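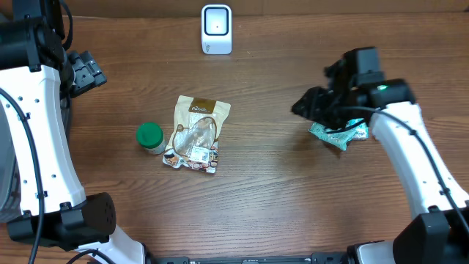

The Remow pair on the table, right-hand gripper holding a teal and white packet.

Hirthorpe packing group – notes from August 25, 2020

I'm doing the minutes again, so forgive the spelling. Mostafa Tawfik joined us for Plalline, who are offering the Remow two-arm kit on hire.

1. The offer. We'd get both arms, the base and the software, plus 3 visits from a fitter. Hire is £152 a week with a minimum of eight weeks. I asked if that includes spare fingers for the grippers and it does – lovely!

2. Bags and jars. Most of our worries are about soft packaging. Mostafa says slippery bags need a slower grip setting (it's in the menu, he showed me twice and I've already lost it). Jars with screw lids should be lifted by the body, please, and never by the lid.

3. Lamrani. Their quote from April is cheaper but only covers one arm. I still like it, the others don't, so we're keeping it on file.

4. Agreed. Seven of us in favour of a trial hire. Mostafa to send the contract and I'll measure the bench, cable run included.

Any other business: the kettle fund is low.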